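How many demos before the policy stops flailing? (and does the side camera matter?)

posted by lendska_loops, Sunday

Hi all! First time posting, long time reader. I'm teaching our arm to pick up soft, crinkly stuff, and I've been driving it by hand every evening for most of February. So far I have 875 demonstrations saved and I'm having a ridiculous amount of fun. The trouble is the trained model does great on a folded cloth and then goes to pieces on anything see-through. It hovers, closes early, backs off, tries again.

Do I just keep going to 1000 and hope? Or am I recording the wrong things? I have 2 cameras, one on the wrist and one fixed. I've been tempted to drop the fixed one to save disk space.

2 replies

Mathis Vasseur

Oh, keep the fixed camera! Please! The wrist view is lovely right up to the moment the gripper closes, and then all it sees is plastic. The fixed view is the one that tells the model how high the arm is over the table.

I'd stop chasing the total, though. Go through what you have and sort by where the object started. I did this on my Gravevik set and found that more than half of my clips began with the bag in nearly the same spot, so of course the model only knew that spot. I recorded 30 new ones with the bag tossed down any old way, different crumple every time, different arm start, and retrained overnight. It was so much better in the morning that I woke up my brother to show him.

Two other things that helped me:

Leave your fumbles in if you recovered from them. A clip where you miss, lift a little and go again is gold for exactly the hovering you describe. Throw out the ones where you gave up.

Go slower near the object than you think you need to. My early clips had me diving at it, and at that speed there are hardly any useful samples close to the grasp.

Fixed view from my bench, so you can compare the angle with yours: 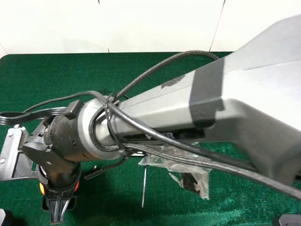 Gray link with the tape band, clear bag on the green felt underneath.

Tell us how the next batch goes, I really want to know!

clollero_fan

what Mathis said. also check your exposure is locked, mine was on auto and shiny plastic drove it nuts. I use the Jääskeläinen scripts for trimming the dead time at the start of each clip, saves loads of space so you can keep both cameras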